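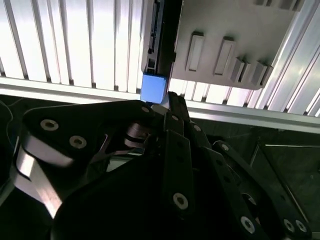

Okbridge bench enclosure, build meeting, May
Reading time: 1 minute

Chair: Ieuan Gethin. Apologies: Drukier.

1. Previous minutes. Accepted with one correction: the rail order was 6 lengths.

2. Frame. Horizontal rail to be leveled again before the panel goes back on. Aluminum extrusion stays; the Kalodora quote for steel, at 1,653, was declined.

3. Gray panel. Shetty asked for a check of the raised tabs against the drawing. Any tab out of tolerance is to be marked, not filed.

4. Backdrop and light. The white slats give strong glare at full output. Gethin to try a lower setting and report. Matte film held over.

5. Test pieces. Blue cube kept as the standard small piece. Spares go in the top drawer, labeled by edge length.

6. Budget. More than 3,000 remains. Up to 900 released for fasteners and brackets.

Meeting closed 4:10 p.m.

Related items
Rail order and cut list
Panel drawing, revision notes
Drawer labels for small parts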